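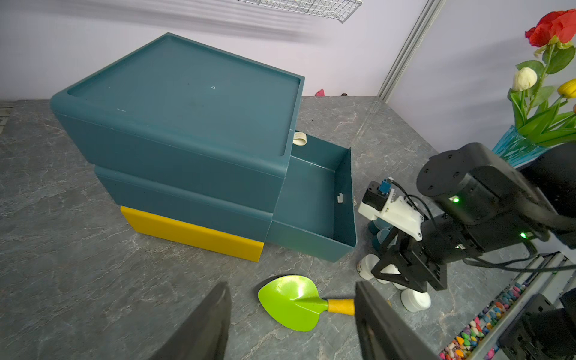 I have been meaning to sort out the gardening bits since January and finally did it on Thursday. I don't have a shed. I have a small back yard with pots in it, a windowsill that gets sun until lunchtime, and until last week I had one carrier bag under the sink with everything in it. Seed packets, labels, a ball of string, plant food, the little trowel. Every time I wanted one thing I had to tip the lot out.

So the rule I set myself was that it all had to fit in one small set of drawers and whatever could be hung up near it. Anything that didn't fit would go to the swap table at Effiong, where I've had more pots than I can remember over the years.

The drawers are teal plastic with a yellow one at the bottom. I'd looked at a wooden set from Drinside which was much nicer, but it was far too deep for where I wanted it and it weighed a ton. Plastic can be wiped. Soil gets into everything, and I've ruined one wooden box already by putting a damp trowel away in it and forgetting about it for a month.

The drawers come right out, and that was what decided me. You can take a whole drawer to the back step, use what you need, knock the soil out of it and slide it back in. I did try lining them with newspaper at first but it rucked up at the back and stopped them closing, so I took it out again.

The trowel is a toy one, green and yellow with a heart-shaped scoop. I bought it for a niece and then kept it, and I got her a different one. It is the right size for pots. A proper trowel takes out half the compost in one go, and this one takes out enough for a seedling. I wouldn't try it on clay.

Working out what went where took most of the afternoon. I started by putting things in by type, all the tools together and so on, and that was no good at all. The tools I use every day and the ones I use once a year ended up in the same drawer. The second go was by how often I reach for a thing, with the bottles and the trowel easy to get at and the odds and ends lower down. I had a cup of tea in the middle and changed my mind about the string.

I also threw out a fair amount. There was a bag of perlite that had gone solid, a Grukano hose fitting for a hose I no longer own, and plant labels written in a pen that had faded to nothing. There was a receipt in the bottom of the bag for order number 3845, and I have no idea what it was for. The labels were annoying — I'd been saving them up to reuse and they won't take pencil any more.

Seeds were the awkward part. They don't want to be shut in a drawer with bottles of liquid feed, and if I can't see them I don't sow them. They now go upright in a mesh basket hooked on at the side, where I can see the fronts of the packets. The flower seed is in there at the moment and I'd like to get it going in the long trough by the back door. There are pinks and lilacs on the packet and I'd be happy with either. The packets I've already opened I fold over twice and hold shut with a clip.

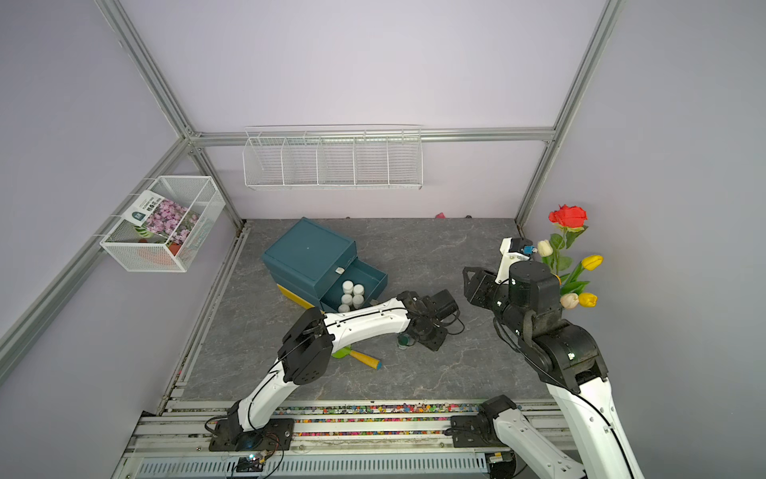

Do bottles need a drawer to themselves?
Mine share one quite happily, as long as the caps are tight and they stand up. If you have a leaky one, put it in a jam jar first. I'd keep anything paper well away from them whichever way you do it.

The long wire basket with the compartments was a bit of an impulse buy from Pada. It has five sections, and my plan is to use them for labels, ties, pencils, snips and gloves, though the gloves may turn out too fat. If they don't go in, they can live on the hook by the door where they've always been.

The whole job came to almost 40 pounds, baskets included, and more than half of that was the drawers. You could do it for a lot less with ice cream tubs, and I did for years.

Still to do: new labels, and a decent lid for the compost bucket. I'd also like to move the trough round to the sunnier wall before I sow anything, but it's full and I can't lift it by myself, so that will have to wait for the weekend.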